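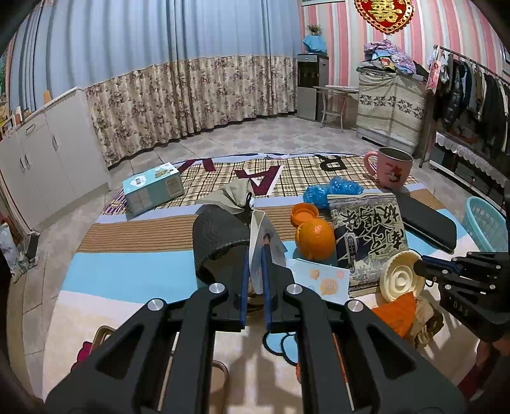

Last changed: December, 16:42 by D. Nasrallah

Ticket: boiler claim rejected, cover shows as lapsed
Customer: Noreen Nic Giolla
Plan: Lultomard Home Cover, heating and plumbing
Status: open, waiting on finance

09:10 Bilal
Customer rang. No heating, no hot water since last night. Tried to log a claim on the website, got "your cover has ended". Says she pays monthly and never missed one. Checked, payments all there. Plan page says lapsed. Told her I'd ring back before lunch.

09:25 Bilal
Cleared the claim form and tried again from our side. Same message. Tried as an emergency claim, same. Tried the old form, won't load at all now, did someone switch it off?

09:31 Dalal
Yes old form is gone. Everything goes through Onia now. What does the plan say in Onia, not on the customer page?

09:40 Bilal
Onia says active. Customer page says lapsed. Renewal date blank on the customer page, filled in on Onia.

09:44 Dalal
Then it's the overnight copy from Onia to the website. Marwan please look. Meanwhile book the engineer by hand, she can't sit in the cold while we argue with a date box.

09:58 Bilal
Booked by hand with Ashby Heating, between 1 and 3. They wanted a claim number, we haven't got one, gave them the ticket instead. They weren't keen. Rang customer, she's fine with the slot but asked if she'll get a bill. Said no. Please can someone make sure that's true.

10:20 Marwan
Looked at last nights copy. Finished with errors, no alert sent. 86 plans skipped, hers is one. All have two addresses on file, one for the house covered and one for post. She has the cottage plus her own address in town. The copy expects one and gives up.

10:22 Marwan
Skipped means the website keeps the old renewal date, then wipes it when it passes. So page reads lapsed. Nobody's cover has really ended.

10:35 Dalal
So landlords mostly, and people paying for a parent's house. Can we stop the rejections now and fix the copy after?

10:50 Marwan
Can turn off the date check on claims. But then people who really have lapsed get through too.

10:52 Dalal
Ask Hanan.

11:15 Hanan
OK to turn it off until tonight. Any claim that comes in, someone checks Onia by eye before an engineer goes out. Write it on the ticket each time. No exceptions for small jobs, dripping taps included.

11:30 Marwan
Check is off. Tested with her plan, claim went through. Number should be on her page.

11:34 Bilal
Got it. Passed to Ashby. Customer can see it as well. She says page still says lapsed at the top in red, told her to ignore it.

12:05 Bilal
7 more calls like this one. Checked each in Onia, all active, claims logged. One wanted to know why he got a "sorry you've left us" email. Do those go out by themselves??

12:10 Dalal
Oh no. Yes they do. Marwan can you stop the email as well.

12:18 Marwan
Stopped. Will pull a list of who got it. Hanan to decide on wording for an apology, I'm not writing it.

14:25 Bilal
Ashby rang. Engineer at the cottage, fan has gone, part not on the van. Back tomorrow morning. He's left her 2 plug-in heaters. Fan is covered under her plan, checked the booklet, page on boiler parts. Excess still applies, she knows.

15:10 Marwan
Fix for the copy is ready. Now takes the covered address and leaves the postal one alone. Ran it by hand on the skipped plans. All through except 2, both have the covered address left empty. Those need a person to fill in, sent to Bilal.

15:30 Bilal
Filled in one from the signed form. Other one no form on file, left a message with customer.

15:45 Bilal
Noreen's page now says active, renewal date showing. Rang her. Happy with that, less happy about the fan.

16:05 Hanan
Apology wording sent to Dalal. Please put the word "cover" in the subject line, people will bin it otherwise.

16:40 Dalal
Leaving open. Still to do:
- finance to confirm no call-out bill goes to customer, hand booking may have set one off
- date check back on after tonights copy, Marwan
- alert when the copy finishes with errors, Marwan
- second missing address, Bilal
- engineer back with fan, Bilal to ring Ashby first thing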